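Home Tech
The Laundry Robot Wants a Subscription. What Does It Want to Do for It?
By Natalia Ochoa

The pitch for Fulent takes less than a minute. A two-armed robot comes to your home, stays for a month at a time, and handles the laundry from bag to washer. Sosura, the company behind it, charges $1000 a month for the service and will not sell you the machine outright at any price I could get them to name.

I have heard versions of this pitch before. The last one ended with a very expensive appliance that folded towels, provided you handed it the towels one by one. So when Sosura offered me a Friday with Fulent in an apartment it keeps for customer visits, I said yes and brought a stopwatch.
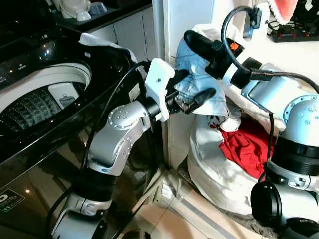
Speed was my first question, and the brochure is oddly quiet on it. It promises a load "while you get on with your day," a phrase that could cover anything from a coffee break to a transatlantic flight. My stopwatch put the transfer of one bag at about 70 minutes. I do the same job in the time it takes to find the detergent. The setup also did the robot some favors. The washer was a top-loader with its lid already open, and the laundry bag stood on the floor close by, so a light blue garment pinched in the left gripper had hardly any distance to travel. My own washer is a front-loader in a closet. Sosura told me front-loaders are "supported in most layouts," and when I asked for a list of layouts, I was told one was being prepared.

Man-lok Tse, who runs home trials for the company, was more candid than the brochure. "If you compare it with a person standing there doing nothing else, the person wins," he said. "We're selling the hour when you aren't standing there."

Fair enough. But that argument depends on my being able to leave the room, and the current terms of service ask for an adult in the home whenever the arms are powered. You may sit down. You may not go to the store. 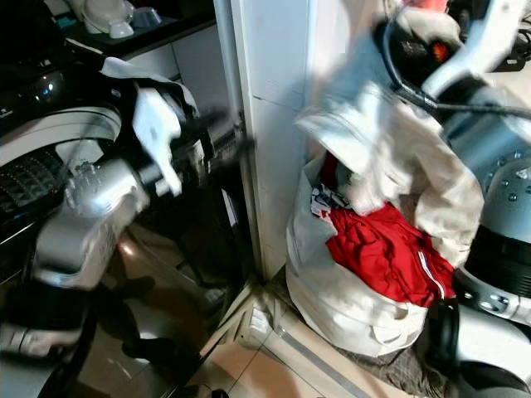
Page last updated in May

The better part of the system is that the arms can be given separate jobs. One can be busy over the washer while the other deals with the bag, and it makes the whole business look less like a demonstration and more like a chore. I'd like to see how it manages with a bag that has been kicked into a corner, or with a sock stuck to the inside of a sleeve. Tse said both are "known cases." In my experience, a known case is one that still goes wrong.

Then there is the money. Bakenwood, a rival service, sends a human to pick up your laundry and bring it back folded. For a household my size it quoted me $70 a week, with no arms in the kitchen. Karakaya rents a folding cabinet for less than either, though you load that yourself. Fulent costs more than both put together and, for now, does no folding at all. Folding is listed as "coming," as are ironing and putting away.

What would I pay for? Possibly the grip. Fabric is hard for robots, much harder than boxes or bottles, and I expected to see a lot of grabbing at nothing. Sosura's wrist cameras give a close view of the fingers at work, and they are the one part of the package I'd call persuasive.
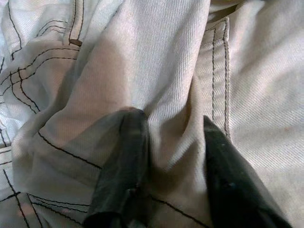
What You Get, and What You Don't

The monthly fee covers delivery, 2 setup visits and phone support 7 days a week. It doesn't cover damage to clothing below a deductible that Sosura sets by region, and the company wouldn't give me the figure for mine. Stain treatment, sorting by color and checking pockets are all left to the customer. I asked about the pockets twice, having once washed a passport.

Cancellation takes a month's notice, and the robot is collected at a time of the company's choosing. You will need a clear stretch of floor for it until then. I measured my laundry closet when I got home. Fulent would have to live in the hallway, and we would have to turn sideways to reach the bathroom.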